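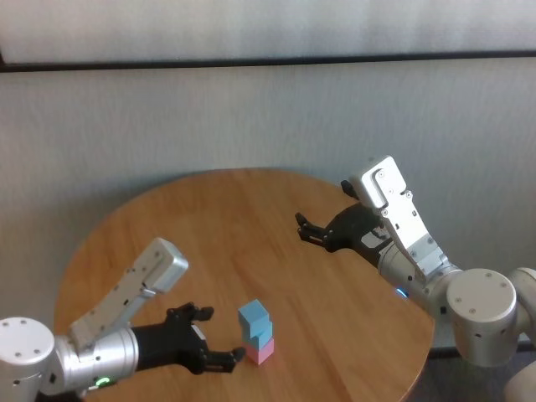 Why does a tower of blocks fall over? The weight on top has ended up past the edge of whatever is holding it up.

Books > Everyday Forces > Chapter 2
9/12/24, by Tainá Magalhães

I love starting with blocks! Three cubes on a round wooden table will do - push the top one a little to the left and the tower still stands, so keep nudging.

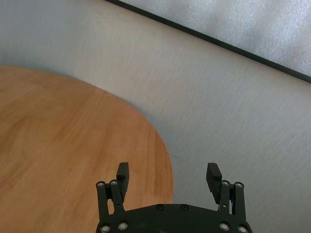 I'd work well in from the rim, mind you, where there's space on every side. My class at Totley once got up to 28 nudges before the crash (Dennis Tunstall kept the tally).

Now take the tower down one cube at a time, top first, and set each one on the wood. Which felt hardest to lift without knocking the rest?

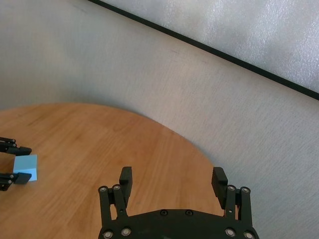 2.1 Finding the balance point

Filed under: Forces, Hands-on starters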